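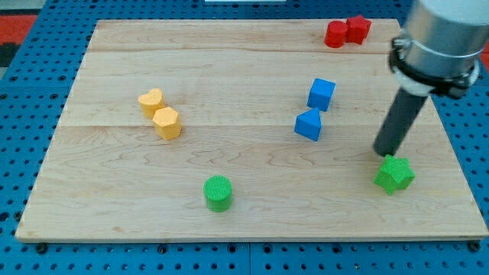

Posisham Neighborhood Association
Minutes of the general meeting, 14th December

The meeting opened at 7 p.m. in the library basement. The October minutes were approved with one correction: the leaf pickup fee is per household, not per bag.

Money
The balance stands at $2,842. The insurance bill has been paid. Dues are still owed by 42 households, and a second reminder will go out with the January newsletter.

Lozano Street drainage
The city has replied to our letter. The storm drain at the low end of Lozano Street is on the repair list for spring, with no start date given. Residents on the even side reported standing water on the sidewalk after the last two storms. A member asked if we could pay for sandbags in the meantime. Moved and seconded to spend up to $300. Carried, with two opposed.

Parking by the school
Cars are still being left across driveways at pickup time. The school will put a note in its weekly email. A request for painted curbs was discussed and put off until the city says what it would charge.

Kevudport bus
The evening bus to Kevudport will stop running at 9 p.m. under the new schedule. Several members who work late shifts objected. The secretary will write to the transit office and ask for the later run to be kept on weeknights. Members may add their names to the letter at the library desk.

Newsletter
Printing 100 copies is no longer enough, as the library gives them all out in the first week. The print order will be raised in January. Items for the next issue should be in by the end of the month.

Other business
The key to the storage closet is missing. Anyone who has it should return it to the front desk.

The meeting closed at 8:25 p.m.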